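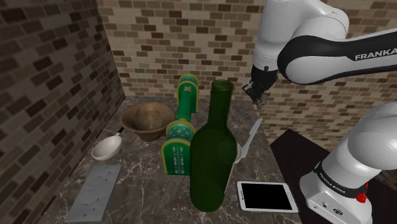 A cluttered tabletop in the simulator, with the Franka arm beside the green bottle.

Review: Omidard planner, three weeks of use

I write control software for a small company that makes sorting cells, and in June I had to choose a motion planner for our next one. My colleague Rafail Kourkoulas wanted to stay with Nadura, which we have used for two years. I wanted to try Omidard. We agreed that I would test it in simulation first and only then touch the real arm.

Installation took me one morning. The package downloads 900 MB of robot models, and I found no way to choose only the one I need. After that the example opened without errors. I could load my own objects by writing one text file per object, and the names of the fields are easy to understand even if your English is like mine.

For the test I used tight tables with walls on two sides. The one at the top of this page is a good example of what I asked from it. The bottle has a long neck that comes up near the height of the gripper, and the knife is partly hidden behind the body of the bottle. A planner that thinks only about the fingers will hit the neck with something else. Omidard checks every link against every object, and you can set a different safety distance for each one. I gave the bottle 21 mm and left the flat things, like the tray and the tablet, with the default value.

I ran 700 planning requests on tables of this kind. Omidard found a path in 439 of them within the time limit I set. Nadura, with the same limit, found fewer, but its paths were shorter and looked calmer. Omidard likes to lift the elbow very high and come down again. You can correct this with the "posture" weight, but the manual explains it in one sentence and I had to try values by hand for two evenings.

The perception part is weaker. It takes a depth image and returns boxes, and for a bowl with a wide rim a box is a poor shape. The planner then believes the space under the rim is full and refuses grasps which are possible. I turned this part off and gave it the meshes directly. For glossy glass I did not trust it from the beginning, so I cannot tell you how it behaves there.

What I liked most is the replay tool. When a plan fails, you can step back through the search and see which pair of bodies was in collision. In Nadura I get an error code and I must guess. With this tool I found two mistakes in my own files, one of them older than this project.

Support answered my questions by the next morning - polite, short, correct. The license is per computer, and I find this annoying, as I work on three.

I give it four out of five. Rafail says three and a half, on account of the elbow. We will move it to the real arm after the next release, with the speed set low.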